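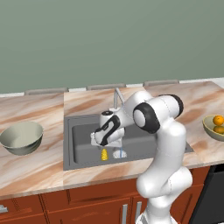
# Binding a Short Story as a Sewn Chapbook

A short story is a good length for a small sewn booklet. It needs no glue and no press, and the pages fold and sew as a single section. I use this method for every story in the Kirnonden series, and it is the one I teach beginners in Jodham.

The instructions assume plain letter-size paper folded in half, so the finished book is half a letter sheet. If you live where A4 is the standard, everything works the same way with slightly different trim.

## What you need

- Printed pages (see below for page order)
- One sheet of cover stock
- Linen thread, waxed
- A needle with a blunt tip
- An awl or a sturdy pushpin
- A bone folder, or the back of a spoon
- A metal ruler and a craft knife with a new blade
- Scrap cardboard or an old phone book to punch into
- Binder clips

For the cover I use 200 gsm stock. Heavier paper tends to crack along the fold, and lighter paper curls at the corners once people start handling it. I get mine from Plornotano, which sells single sheets, but any art supply store will have something close. Ask which way the grain runs before you buy. You want it parallel to the spine.

If you can't find waxed thread, buy it plain and pull it across a lump of beeswax a few times. Skip polyester sewing thread. It is thin enough to tear through the paper when you tighten the knot.

## Prepare the text

Finish editing before you do any layout. Changing a paragraph after the pages are laid out can push a line onto the next page, and then every page after it has to be checked again.

Set the page size in your word processor to half letter. Give the inside margin a little more room than the outside one, because some of it disappears into the fold. Pick a plain serif font and read one printed page at arm's length to see if the size is comfortable. Screens are misleading about this.

Each folded sheet makes four pages, so your total has to be a multiple of four. Count the title page, the copyright page and any blank pages in that total. If you come up short, add blanks at the end. If you are one or two pages over, try these before you cut any of the story:

- Move the dedication onto the copyright page.
- Take the author note off its own page and put it on the inside back cover.
- Reduce the space above the first line of the story.
- Check for a last page with only a line or two on it.

Most print dialogs have a booklet setting that puts the pages in folding order for you. Choose it, then choose printing on both sides, flipped on the short edge. If your printer doesn't print both sides, print the fronts, turn the stack over, and feed it back in. Run 2 test copies on cheap paper first. Number the corners in pencil so you can tell what went wrong if the pages come out upside down.

## Decide on pictures, if any

A story doesn't need illustrations. If you want one, place it where the text has a natural break, and leave a blank page behind it if the ink is dark enough to show through. A single object from the story usually prints better at this size than a full room with people in it. Small details fill in on a home printer and turn gray.

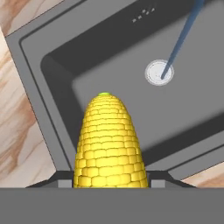 *Corn on the cob, upright, with a sink behind it.*

Convert color pictures to grayscale yourself and look at the result before printing. Yellow turns very pale and can vanish on cream paper. Raise the contrast until the outline holds.

## Fold

1. Fold each sheet on its own, printed side checked against your test copy. Line up the corners first, hold them down, and then press the crease from the middle outward.
2. Run the bone folder along the crease once. Several passes will leave the paper shiny.
3. Nest the sheets inside each other in order. Tap the folded edge on the table, then the top edge.
4. Read the page numbers from front to back. Do this now, while it is still easy to fix.
5. Score the cover down the center with the bone folder and ruler, then fold it. Wrap it around the pages.

Put the folded booklet under a stack of heavy books overnight if you can. It will sew more neatly, and it will stay closed later.

## Punch the holes

You need 3 holes for this stitch. Cut a strip of scrap paper the same height as the booklet and fold it in half to find the middle. Mark the center, then mark a point near each end, an equal distance from the top and the bottom. I keep them about a thumb's width in.

Open the booklet to the center page and lay the strip in the fold. Clip everything together on both sides, with a folded scrap under each clip so it doesn't leave a dent. Punch straight down through the fold at each mark. If the awl leans, the hole will come out beside the spine on the cover, and you will see it every time you pick the book up.

Keep the strip. It will fit every other copy you make at this size.

## Sew

Cut a piece of thread two and a half times the height of the booklet. Thread the needle but don't knot the end.

1. Start on the inside, at the center hole. Push the needle out through the spine. Leave a tail long enough to tie.
2. Bring the needle back in through the top hole.
3. Skip the center and go out through the bottom hole.
4. Come back in through the center hole. Take care not to pierce the thread that is already there.
5. Check that the two ends sit on opposite sides of the long stitch running down the middle.
6. Pull both ends gently, in line with the spine. Pulling straight up toward you can rip the holes.
7. Tie a square knot over the long stitch. Trim the ends to the length you like.

If you would prefer the knot on the outside, start from the spine and follow the same path in reverse. Some people leave long ends there and tie on a bead or a paper tag.

## Trim

The inner pages will stick out past the outer ones. On a thin booklet you can leave this alone. On a thicker one, lay the ruler along the open edge and cut with light, repeated strokes. Let the knife do the work and change the blade if it starts to drag. Press down hard on the ruler with your whole hand, fingers well back from the edge.

Trim after sewing. If you trim first, the sheets shift when you tighten the thread and the edge goes uneven again.

## Common problems

**The booklet won't stay closed.** The grain probably runs the wrong way, or it needs more time under weight.

**The thread is loose.** Undo the knot, snug each stitch with the tip of the needle, and tie again.

**The cover title is off center.** Measure from the fold, and remember that the thickness of the pages takes up a little of the front cover. Shift the title slightly toward the open edge.

**Ink smudges at the crease.** Inkjet ink needs time to dry. Let the sheets sit before you fold them, and slip a piece of clean paper under the bone folder.

For a longer story, split the pages into 2 sections and sew each one to a pleated cover. The punching strip from this project can be used again for both.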